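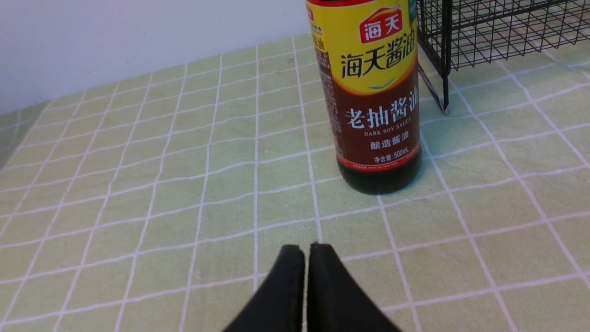
Dark soy sauce, 老抽酱油 on the label.

How to clear out a condiment shelf without starting a fight

Every kitchen has a shelf where sauces go to retire. Mine held three mustards, a chutney of uncertain parentage and a bottle of Lebrun salad dressing that had separated into layers, like rock. It took me one evening to sort out, plus several years of meaning to.

What you need

A cleared stretch of counter or table
A damp cloth and a bowl of warm soapy water
A marker and masking tape
A trash bag
5 small jars with lids, if you have them

Step 1. Take everything out

All of it, including whatever is stuck to the back. Resist the urge to sort as you go. You will only end up reading the side of a relish jar while the rest of the shelf stays exactly as it was.

Step 2. Wipe the bottles before you judge them

Half of what looks spoiled is just sticky. Do the necks and caps first, then the bottoms, which is where the rings come from. If a cap is glued on with old syrup, hold it under the hot tap for a minute and try again with a rubber glove.

Step 3. Check dates, then use your head

Toss anything with mold, a bulging lid or a smell that makes you step back. "Best by" is mostly about quality, so a vinegar a little past its date is usually fine. Nut oils are less forgiving. If one smells of crayons, let it go.

Step 4. Merge the duplicates

Only merge two of the same thing, both opened recently and both in good shape. Do not pour light soy into dark on the grounds that they are both brown. Light is saltier and thinner and does the seasoning. Dark is there mostly for color, and a teaspoon goes a long way in a braise.

Step 5. Label what you keep

Tape on the cap, month opened, done. I wrote "December" on a jar of Plelluro pepper paste and then had to work out which one.

Step 6. Put it back by how often you reach for it

Daily things at the front, tall things at the back, anything marked "refrigerate after opening" in the fridge where it should have been all along. A 500 ml bottle is about as tall as my shelf allows, so the big vinegar lives on the floor of the pantry – it has not complained.

Keeping it that way

Finish one before you open another. I break this rule for hot sauce.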